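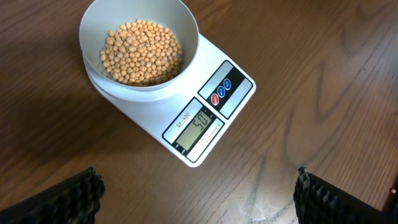
Robot arm will take over the weighing table. What happens to the people who weigh?

Posted by Zoila Mamani

I work in a small packing room for dry beans and seeds. We are four on the weighing table. In September our company, Ledolon, is putting a robot arm for the sample portions, soybeans first. A bowl on a kitchen scale, the same as we do by hand. The manager says no one loses the job, but he does not say what we will do. I have weighed for many years and my hands know the portion. Did somebody live through this already? What should I ask before it starts?

Eusebio Henao

We got ours two years ago, for lentils. I stayed, but my day is different. Before, I was weighing 500 samples in a shift and talking with the others. Now I fill the hopper, check the scale with a test weight at start and after lunch, and write down each stop. It is easier for the back and more lonely. Ask these things in writing: who is allowed to stop the arm, whether your pay grade stays the same when the title changes, and if the training is in paid hours. Our training was on a Monday after the shift and we had to fight to get it paid.

Also ask who is blamed for a wrong portion. With us it was the operator for the first months, even when the bowl was not set back to zero by the program.

Nabila Mandagi

Agree with Eusebio about the pay grade. I would add, ask to be the one who teaches the portions to the technician. He knows the arm but he does not know beans, for example that split ones pour differently.

Iulian Manole

they said the same to us, no one loses the job. look for another one just in case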